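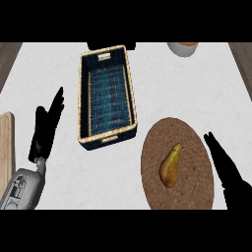

Welcome to Unit 4, blood smears and the manual differential! This is the part of hematology that most of you told me you were looking forward to, and it carries a lot of weight on the certification exam, so bring your energy. We start with the smear itself and spend real time on it, as a bad smear can't be rescued at the microscope. Background matters when you check your work. A white marble counter with faint gray veining, like the one at the top of this handout, is pretty but the streaks can fool you when you hold a slide over it, so use plain white paper. A good smear covers two-thirds to three-fourths of the slide and ends in a smooth, rounded feather edge.

Making the wedge smear
Put a small drop of well-mixed EDTA blood near one end of the slide. Hold the spreader at 30 to 45 degrees, draw it back into the drop, let the blood run along the edge, then push forward in one quick motion. Too thick? Lower the angle. Too thin? Raise it. Patients with a high hematocrit need a lower angle, and anemic patients need a higher one (this comes up on exams all the time).

Staining
We use a Wright-Giemsa stain. Let the smear air dry completely before it touches methanol. Red cells that look too blue usually mean the buffer is too alkaline or the rinse was too short. Red cells that look too pink point to an acid buffer or too much rinsing.

The differential
Scan at low power first, then go to oil and find the area where red cells just barely touch. Move in the battlement pattern and classify every white cell you meet - including the ugly ones. The standard is 100 cells. Count 200 if the white count is very high, and report percentages either way.

Absolute count = total WBC x percent of that cell type, as a decimal.

Correcting for nucleated red cells
Corrected WBC = (WBC x 100) / (100 + NRBCs per 100 WBCs)

Practice set
The Poltier slide box has 14 stained smears. Do the first four before lab and write down your absolute counts. The Usman set is for anyone who wants more - it has some gorgeous reactive lymphocytes!

Reading for next time: Nukstead lab manual, section on red cell morphology.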